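Ticket 1823
Project: Iludham / packet handling set
Opened by: Tipene Costigan
Site: Hallmont, bay 3
Priority: medium
Status: resolved, monitoring

Summary

Gripper width readings from the left handheld unit freeze for short stretches during packet episodes. The video keeps going and the pose track keeps going, but the width value sits on one number and then jumps to a new one. Right unit is fine. Upload to Wodari accepts the episodes without any warning, so the bad ones end up in the training pool unless someone pulls them by hand.

How it was found

The overnight check on the packet set flagged 14 episodes out of 212 for "gripper closed, object moving freely." I watched four of them. In each one the fingers clearly open and close on the video while the plotted width stays flat. The longest flat stretch was nearly 3 seconds. The pick, the handover and the release can all fall inside that.

None of the box episodes from the same bay were flagged. Same operators, same units, same table.

Things tried, in order

1. Restarted the recorder on the bay computer. No change.

2. Swapped the left and right units in the software. The fault stayed with the left hardware.

3. Recalibrated the left unit fully open and fully closed. Values were correct at both ends. Froze again on the second packet episode.

4. Put the previous firmware back on the left unit. No change, so I went forward again to the current one. Please leave it there.

5. Moved the left unit to the other port. Froze less often, but it still froze. I put this down to luck at the time and should have looked harder at it.

6. Ran the unit on the bench for an hour, opening and closing on a foam block. Not one freeze.

Step 6 is what held us up. A unit that fails in the bay and passes on the bench usually means the fault is in how it is being held or moved, so I went back to the bay and had the operator do packets slowly while I watched the live plot.

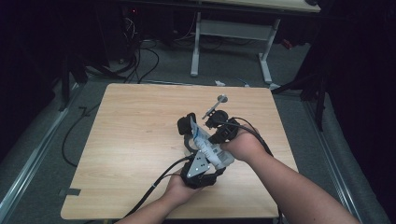

The freeze comes when the left wrist is rolled palm up. Boxes are picked from the top and the wrist hardly turns. With packets the operators like to get one unit underneath and work the other from above, and the roll puts a pull on the cable right where it enters the housing. On the bench I had the unit flat the whole time, so the cable never moved.

Confirmed by holding the unit still and rolling only the cable by hand. Width froze every time it was bent toward the fingers.

Cause

Worn signal cable on the left unit, at the connector. The recorder repeats the last good value when a reading is missing and writes no gap marker, and that hid it.

Fix

- Left cable replaced from the Ellery spares box. One spare left, please reorder.
- Extra slack added before the first tie on both units.
- Ran packet episodes with heavy wrist roll for the rest of the afternoon. No flat stretches.

Data

The flagged episodes are moved to quarantine. Do not delete them – the video is good and the team may want it for the vision-only runs. They will be recorded again with the same packets.

Still open

Recorder should write an empty value when a reading is missing. Separate ticket raised with the Wodari side. Until that ships, run the flat-width check before upload on every packet batch.

19/05/2023 – T. Costigan – status set to resolved, monitoring. Will close after the next full batch if the check comes back clean.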